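**For release: June**

# Favari adds 229 mm length to Torier sorting bar range

Favari has extended its Torier range of rectangular sorting bars with a new 229 mm length. The range now covers three sizes – 229 mm, 258 mm and 289 mm – and all three are supplied in reddish-brown and dark green.

Torier bars are used for loading checks, colour sorting and bin trials in packing halls and training rooms. Each bar has a plain rectangular section and no handle, so it can be laid flat, stacked or tipped into a bin in any order. The two colours were chosen to stand apart on grey metal, including floors that are already scuffed or stained from use.

The new length was requested by sites working with smaller bins, where the 289 mm bar left too little room to turn. Trials took place at the company's Villanueva works over two months. Bars were placed in open grey bins with sloping sides, in mixed colours and without dividers, and were allowed to lie across one another.
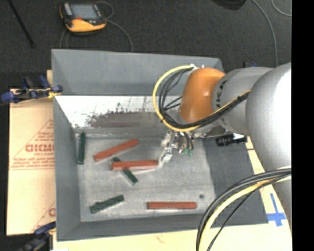
Can the new bars be mixed with older Torier stock? Bars of any length or age may be used in the same bin, provided that worn pieces are taken out first.

Wear is judged at the long edges. A bar should be withdrawn when an edge is chipped deeper than 2 mm or when the colour can no longer be told at arm's length. Bars may be washed in warm water with a mild detergent and dried flat. Solvents and wire brushes should not be used.

Favari has also revised the Torier instruction sheet. It now gives a filling level for each bin size and a short procedure for emptying and wiping the floor between runs. Marks on the bin floor do not affect the use of the bars, but loose grit should be removed before refilling. The earlier sheet remains valid for the two longer sizes.

The 229 mm bar is sold in single-colour and mixed packs. Existing order codes for the 258 mm and 289 mm bars are unchanged. Stock is held at Villanueva and through Cenia, which distributes the range and handles returns. Sample packs can be requested from either firm – please state the inside length and width of the bin when ordering.

**Notes to editors**

Favari makes bars, blocks and trays for sorting and packing work. Torier is its range of solid rectangular bars. Technical drawings and the revised instruction sheet are available from the Favari press office on request.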